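Two-arm gripper comparison in simulation - is it worth anything before I buy?

Posted in Arms and Grippers, December 2020

Pacheco_bench

I have money for one pair of grippers and I don't want to get it wrong. The two I keep going back to are the Brorkance parallel jaw and the Grondness hand with the long thin fingers. They cost nearly the same. The job is dull: two arms facing each other across a table, small cubes in a shallow tray, pick one, pass it to the other arm, put it back down in the tray. Later it will be molded parts that aren't so polite about their shape.

A guy at work says I should model both grippers in the simulator, run the task 200 times each and buy whichever drops less. He makes it sound like a weekend of work. I've been let down by simulated results before (a suction cup that never lost anything on screen and lost nearly everything on my bench), so I'm not sold. Then again I can't borrow real ones, and the rental quote I got was silly.

So does a sim comparison tell you anything you'd bet your own money on? And if I do it, what should I be measuring? Controller is a Ginero, the older one, if that matters.

Reply from tmw_lathe

Just buy the parallel jaw. Fewer things to break. I've had a pair running since March with no trouble. Simulators are for people who like simulators.

Reply from Iñaki Paredes

I'd bet a little of my money on it, for some questions, and none at all for others. The trouble with your coworker's plan is that "drops less" is the one number the simulator is worst at.

Whether a cube slips depends on friction, on how soft the finger pads are, and on how the physics engine deals with two hard surfaces pushing on each other. All three are settings that somebody typed in. I once got a gripper from hopeless to nearly perfect by changing one friction value and touching nothing else. If you run 200 trials for each hand with default contact settings, you'll get a very tidy measurement of the default contact settings. The vendors' own demo files are worse, because I have yet to open one where the pads weren't stickier than anything I've put on a real finger.

What I do trust is geometry. Can the fingers get down inside the tray without hitting the rim? Can they get next to a cube when another one is right up against it? Do the two wrists foul each other when both arms want the middle of the tray? Those answers carried over to my bench pretty well, as long as the models had the real outside dimensions. Check that with calipers or against the maker's drawing. One hand I downloaded had fingertips noticeably thinner than the ones that came in the box.

Your thin fingers will probably look great in this kind of test, so be suspicious of that. Thin fingers get into gaps. They also bend, and the simulator will treat them as perfectly stiff unless you go out of your way to tell it otherwise.

If you want to go ahead, I'd do it in this order and stop as soon as you have your answer.

1. Build the tray with its rim. Plenty of people leave it out and put the cubes straight on the table. The rim decides how steeply the wrist has to come in, and it's where a wide hand gets into trouble.

2. Put two cubes side by side and touching. A single cube in open space will pass any gripper ever made. With a touching pair you find out whether the hand can work from the outer faces only, and what it does when there's no room for the second finger. My own setup for this one has the left arm going in at the yellow cube and the right arm holding off toward the corner of the tray.
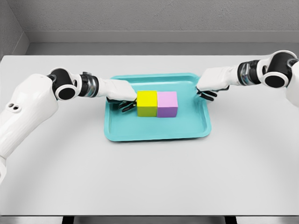 3. Move the tray. Shift it and turn it a little between trials, 30 positions for each hand, same positions for both. Write down which ones fail and why: rim, neighbor, other arm, out of reach. Leave slips in their own column and don't use that column to decide anything.

4. Now change the friction. Take it down a good bit, run the same positions again, then take it up. If the better hand changes when the friction changes, the simulator hasn't told you which to buy and you should stop asking it.

5. Do the handover last. It's the most fun to watch and the least use. Two hands on one rigid cube is exactly where my contacts start to jitter. I had a cube leave the table at a speed I'd rather not think about.

On the controller, I haven't used the older Ginero, so take this with salt. Simulated arms often go where you tell them the instant you tell them. Real ones lag, and with two arms they don't lag by the same amount. I'd add some delay before believing any handover result.

As for the weekend - no. It took me most of three, and a good part of that was a hand model that had been exported in the wrong units.

Reply from Pacheco_bench

Thanks, this is closer to what I was after. I measured my tray and the rim is taller than I'd been picturing, so step 1 may settle it without the rest. The Brorkance body is wide right down to where the fingers start.

tmw_lathe, are yours working inside a tray or on an open table?

Reply from tmw_lathe

Open table. Counter says 3,892 cycles on the left one. Never tried a tray.

Reply from Iñaki Paredes

Then do step 1 with the Brorkance first, tray turned to its worst angle. If it clears the rim there, I'd lean toward it too, and I'd still ask the seller about returns before paying for the pair.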